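Week 7 notes: debouncing a search box

OK, so last time we left our little parts catalog with a search box that technically works. You type, the list filters, everybody's happy. Then Celeste Painemal (she's in the back row, say hi) typed "hinge bracket" with the network tab open and watched thirteen requests go out, one per keystroke, space included. Thanks for that, Celeste, you gave me today's topic.

Our catalog has 1,087 rows, so you could load the whole thing and filter it in the browser, and for the first assignment that's what most of you did. Fine! But the second assignment uses the Suvari test server, and Suvari only hands back matches one page at a time. Each keystroke becomes a trip over the network, and the trips don't always come home in the order they left. Type "bo" and then "bolt", and if the "bo" answer is slow it lands last and overwrites the good list. I've shipped this exact bug. Twice.

Two separate problems, then, and I want you to keep them apart in your heads:

Too many requests. We fix this with a debounce.
Old answers arriving late. We fix this by canceling, or by ignoring them.

A debounce is just a timer you keep resetting. Each time the user types, throw away the old timer and start a new one. When the typing stops for long enough, the timer finally gets to run. The whole thing fits in a few lines:

function debounce(fn, wait) {
 let timer;
 return function (...args) {
 clearTimeout(timer);
 timer = setTimeout(() => fn.apply(this, args), wait);
 };
}

Look at where timer lives. It's outside the returned function, so every call shares the same one. If you move that line inside (half of last year's class did, and so did I when I was learning this), each call gets its own fresh timer, nothing is ever cleared, and you're back to a request per letter, only later. It's a really annoying one to spot because the page still sort of works.

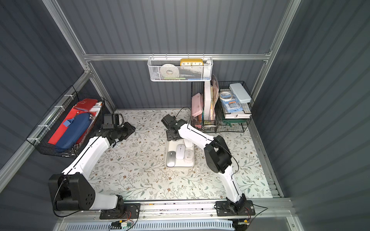
How long should the wait be? I tried a bunch of values on the Ferton demo page. At 100 milliseconds a fast typist is fine but slow typists still fire on almost every letter. I ended up at 372, which is a silly number I got by dragging a slider until it felt right, and I never cleaned it up. Pick your own and write down why in your readme.

If you're using a component framework, watch out for this:

onInput={debounce(search, 372)}

Looks innocent, right? But that line can run again on every render, and each run makes a brand new debounced function with a brand new timer. Same bug as before wearing a different hat. Create it once, keep it somewhere stable, and clear the timer when the component goes away.

Now the late answers. Debouncing makes them rarer but it does not get rid of them, so please don't tell me in your write-up that it does. Use an AbortController:

let current;
async function search(text) {
 if (current) current.abort();
 current = new AbortController();
 const url = "/parts?q=" + encodeURIComponent(text);
 const res = await fetch(url, { signal: current.signal });
 showResults(await res.json());
}

An aborted fetch rejects with an AbortError. Catch it and quietly do nothing, but let the other errors through! Ilir Georgiev's sample solution from November swallows everything, and he spent an evening wondering why his error banner never showed up (he said I could mention it).

For lab: add both fixes to your catalog, then slow the network down in dev tools and try to break your neighbor's. Empty the box while a request is still pending and see what happens. The starter files are in the Willamano folder, same login as before.

Reading for next time is the handout on event listeners, up to the part on bubbling.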